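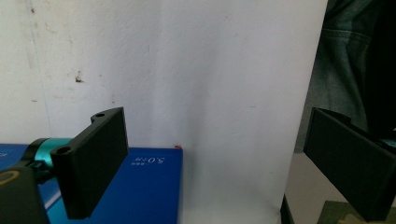

Clulleck box set: episodes out of order and subtitles drifting on the Pasano player
Posted by Celeste Herrera, August
19 comments

Status: mostly solved, one part still open

I'm logging this here in full as three of you have written in with what sounds like the same fault, and I've now spent a very happy week taking it apart. If you haven't got to series 2 of Clulleck yet, go carefully, there are plot details below. I've kept the ending out of it.

What's wrong

Series 1 plays perfectly. Series 2 starts fine and then goes strange in the middle. After episode 4 the player jumps to episode 7, which is the one where Maldonado walks into the Rindham station and finds her own name on the missing persons board. Wonderful scene! But you're not meant to see it until you've had the whole business with the ferry and the second set of keys, and without that it makes no sense at all. I watched it through thinking the writers had been terribly bold.

The other fault is the subtitles. They begin in time and slip later and later, up to 30 seconds behind by the closing titles. In a whodunnit this is maddening. The suspect has left the room, the inspector is feeding her cat, and up comes "I was never at the reservoir."

What I'm using

Pasano player, the small grey one without a disc slot, reading episodes from a memory stick. The episodes came from the shop as a download, with separate subtitle files. Ordinary telly, nothing clever in between.

Tried first

Switched everything off at the wall and on again. No change.

Different memory stick. No change, though it did load the menu faster, so I've kept it.

Played episode 7 on the laptop. Subtitles still slipped, by the same amount at the same line. That was a very useful evening, it meant the player was in the clear for that half of the problem.

Cleared the player's watch history. This lost my place in four other programmes and fixed nothing. Don't bother.

The running order

Brenda Jara spotted this one and I could have hugged her. Episodes 5 and 6 were first shown as a single long one, and the download keeps them joined up, with a file name that has both numbers in it. The Pasano doesn't know what to do with two numbers, so it puts that file in with the extras, right at the bottom under the behind-the-scenes bits. It was there all along! I'd scrolled past it any number of times.

To fix it, rename the file so it has only the 5 in it, put it back on the stick, and choose Rebuild List from the settings menu. Rename the subtitle file to match, exactly, or you'll lose the subtitles altogether. The list will then go 4, 5, 7, which looks wrong but plays right. 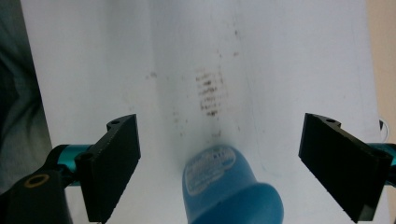 Wednesday evening I sat down with the subtitles properly. I picked out lines that were easy to time, doors slamming and phones being answered, and wrote down how late each one came. The delay grows steadily the whole way through, with no sudden jumps. Brenda thinks the subtitle files were made for the broadcast version, which ran at a slightly different speed from the download. I think she's right, it fits everything I've got.

So shifting the subtitles earlier by a fixed amount won't do. I tried it, and the end was lovely and the beginning gave away every line before it was spoken. You need to stretch or squeeze the whole file. Most free subtitle editors have a setting for changing the frame rate, and if you change it from 25 to 24 or the other way about, depending on which way yours is going, it falls into place. Work on a copy. I did the first one on the original and had to download it again.

I've now done all of series 2 and watched 5 straight after with the sound low, and every word landed where it should. What an episode that is, by the way. The long silence in the ferry café is so much better when the subtitles are silent too.

Still open

The joined-up episode loses its subtitles at the point where the second half begins, then picks them up again after the titles. Only a line or two is missing but one of them is Maldonado's, and she never wastes one. Brenda's copy does it as well. If anyone has the file from before the summer re-issue, could you check whether yours does the same and leave a comment with the player you're using?

I've also written to the shop. Their first reply suggested switching it off and on again. I've sent them my timings and will add whatever comes back.

Update, same week: the shop has passed it on to whoever makes the files. Ticket stays open.

7 shares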